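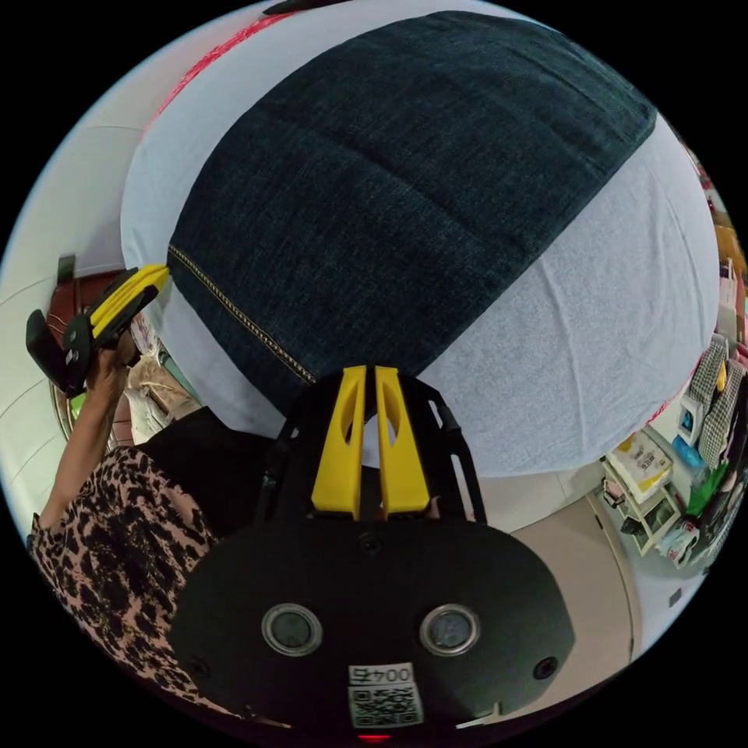
Clelilow blanket — border ruffling like crazy, help

ravelledagain
ok so. finished the main part of the Clelilow blanket Sunday night. Horacio Daza's pattern, the one with the wide plain middle and the ribbed border. used Olstead worsted for the whole thing, not the Løken it calls for. middle came out lovely. flat, square, no complaints.

started the border and it's ruffling. not a little. like lettuce. I'm on round 2 and the long sides wave all over, short sides are fine. pattern says 1031 stitches all the way round after the set up round and I hit that number, counted twice with markers. so I did what it said and it still looks like a lasagna noodle.

do I keep going and hope it blocks out? or rip? I really dont want to rip. it's a gift and I want it done by end of January

tinyskeins
Rip it. Sorry.

A border that waves on round 2 is going to wave worse on round 5. Every round you add locks it in. Been there with a baby blanket and no amount of pinning saved it.

oakandthread
Don't rip yet!! Is the Olstead the wool one or the blend? Makes a big difference to what blocking will do for you

ravelledagain
the blend. label says acrylic and a bit of wool, can't remember the split and I threw the bands out

oakandthread
ok then less hopeful but not hopeless. blends will relax some if you steam them. hover the iron, do NOT touch it down. test on your swatch first

tinyskeins
She's going to flatten the ribbing if she steams it. Steam kills acrylic. Then you have a limp border AND it still waves. Count is too high for her fabric, period. Go down and pick up fewer.

ravelledagain
but the count is the pattern count?

tinyskeins
The pattern count is for Løken. You said you used Olstead. Did you match rows or only stitches?

ravelledagain
stitches. I matched stitches. row gauge I kind of... let slide

tinyskeins
Well there you go. If your rows came out shorter than his, the long sides are shorter than his, and you're cramming his number of stitches into less blanket. Short sides run along the stitches so they're fine. Exactly what you described.

yarnbarn_deb
this this this. row gauge is the thing everyone skips and then the border tells on you lol. I skipped it on a cardigan once and the button band hung to my knees

hookandeye
Gonna disagree with the whole premise. I made the Clelilow in real Løken, hit BOTH gauges, and mine ruffled too. On the long sides. I think the number in the pattern is wrong. It's an odd number for one thing. How do you get an odd number round a rectangle with four matching corners?

tinyskeins
Easily, if one side has a join in it. The round starts one stitch in from the corner and he counts the join. It's in the notes.

hookandeye
I read the notes. I'm saying the blanket I made, in the yarn it was written for, did the same thing. So it's not only row gauge.

tinyskeins
Which hook?

hookandeye
The one it says. Trotus, the long handled kind

tinyskeins
For the border too? Because he says go down a size for the border.

hookandeye
...where does it say that

tinyskeins
Page with the chart. Under the chart. Small print.

hookandeye
ok I'm looking and it says "a smaller hook MAY be used." may. that's not an instruction, that's a suggestion. if the thing only lies flat with the smaller hook then he should say so

yarnbarn_deb
she's got a point there. "may" reads like optional to me. I'd have kept the same hook too

ravelledagain
I also did not go down a hook. didn't even see that line. so now I have two problems??

oakandthread
Could be good news tho. If you only have to go down a hook then you rip two rounds, not the set up round. Keep the set up, redo round 1 and 2 with the smaller one and see.

tinyskeins
Won't be enough if the rows are off by much. How long is the long side vs the pattern?

ravelledagain
need to go measure. it's on the bed in the other room, under a cat. back later

yarnbarn_deb
measure it FLAT and not pulled. I always tug without meaning to. lay something on it with a straight edge, or something of a length you know. I use a pair of jeans folded the long way, inseam never lies

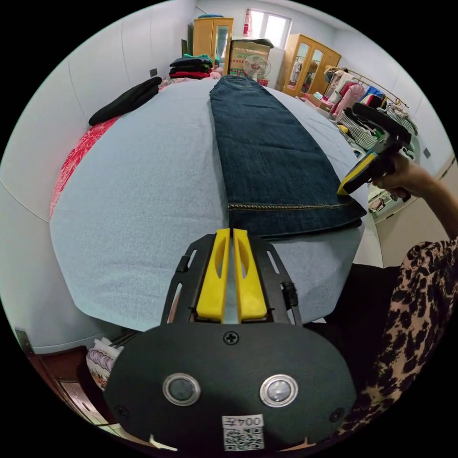 Jeans folded the long way, hem end nearest.

hookandeye
jeans as a tape measure. love it

tinyskeins
Please use a tape measure.

yarnbarn_deb
tape measure is in a project bag. which project bag, who can say

ravelledagain
back. ok. long side is a good three inches short of what the pattern says. short side dead on. so tinyskeins was right, ugh. rows are squished.

tinyskeins
Three inches, then you want fewer stitches on each long side. Take the stitches per inch from the border itself, not the middle — ribbing pulls differently — times three, that's how many to lose per long side. Spread them out. Don't take them all near the corners or you'll get a dent.

oakandthread
and keep it a multiple of whatever the rib is! Or the pattern won't meet at the join. ask me how I know

ravelledagain
so rip the set up round also

tinyskeins
Yes.

ravelledagain
crying

hookandeye
before you do all that can I suggest trying it on ONE side. put a marker in your live loop, take a separate bit of yarn, work a piece of the long side with fewer stitches straight onto the edge of the blanket on the back. like six inches. if it lies flat you know. if not you haven't ripped anything

tinyskeins
That's more work than ripping.

hookandeye
It's ten minutes. ripping a thousand-something stitches and picking them back up is an evening. and if it's wrong then its two evenings

tinyskeins
A sample stuck to the edge doesn't behave like a full round. The corners do some of the pulling. She'll get a false flat.

hookandeye
and I'd say she'll get a good enough idea. agree to disagree

bluewillowcrochets
jumping in — don't have the pattern but I have used up to 30 skeins of Olstead in the last year or so and it GROWS. like a lot. after the first wash my rows loosened right out. has the middle been washed? if you fix the border to the unwashed length and then the middle grows, now the border's too tight and it cups. which is worse than ruffles imo

ravelledagain
oh no. not washed. swatch not washed either

tinyskeins
You didn't wash the swatch.

ravelledagain
I did not wash the swatch

yarnbarn_deb
be nice, half this board doesn't MAKE a swatch

oakandthread
bluewillow is on to something. Same here with the Olstead, grew longways after washing, hardly at all sideways. So maybe that's your three inches right there??

tinyskeins
It won't grow three inches.

bluewillowcrochets
on a full size blanket? mine did. hung on the line though, that probably didn't help. weight of the water

tinyskeins
Well don't hang it.

ravelledagain
ok so new plan?? put live loop on a locking marker, wash the whole thing as it is w the wavy border, dry flat, measure again. then decide. is that dumb

bluewillowcrochets
not dumb. thats what I'd do. run a strand of cotton through the live loop too just in case the marker pops

hookandeye
+1. nothing lost except a day of drying

tinyskeins
I still think you'll be ripping, but fine, wash first. At least you'll be working from a real number. Wash the swatch with it.

vherrera_yarns
Vicente Herrera here, from the shop. A customer sent me this thread. We've carried the Clelilow kits since they came out so I've seen a lot of these borders. Couple things.

The stitch count is right for Løken if the smaller hook is used. I've asked Horacio about the "may" wording before and he said he left it loose on purpose for tight crocheters. I think it should say "use," personally. Told him so.

Also the kit has 3000 yards in it and people ask why so much. The border eats more than you'd think. If you subbed by buying only what the middle needs, check your leftovers before you rip anything. Ripped yarn comes back kinky and you'll want to wind and wet it first or the new stitches look lumpy next to the old ones.

hookandeye
thank you!! so "may" means "do." noted for next time

tinyskeins
He said the count is right, too.

hookandeye
with the smaller hook. which the pattern doesn't tell you to use. we're both right, take the win

ravelledagain
thank you Vicente, did not think about the leftovers. have three full skeins plus a big ball so probably ok? different dye lot on one of them but it's the gray and I cant see it in daylight. my sister can. she isn't getting the blanket so

yarnbarn_deb
put the odd one in the last round. on the very edge it just looks like you meant it

oakandthread
or alternate every other round with it! hides better than all at the end

yarnbarn_deb
too many ends to weave in. hard pass

ravelledagain
update. washed, dried on towels on the floor, had to shut the cat out, much yelling. long side grew! not the three inches, more like two. swatch grew the same so I trust it. waves are a lot less but still there, mostly mid side

bluewillowcrochets
told ya :)

tinyskeins
So you're one inch short. That's the smaller hook and a few stitches less per long side. Pull back to the set up round and decrease evenly across in round 1. You don't have to rip the set up.

hookandeye
agree with tiny. mark the calendar

ravelledagain
ok doing it tonight. one more q — decrease in the rib or skip a stitch? skipping leaves a hole I think?

tinyskeins
Decrease. Skipping will leave a gap you'll see forever.

oakandthread
I skip. in a worsted rib you really don't see it, and the decreases make a little bump that I hate

tinyskeins
You do see it.

yarnbarn_deb
here we go again

ravelledagain
gonna try both on the swatch. it's already had a bath so it might as well earn its keep. will post pics when round 1 is on, probly the weekend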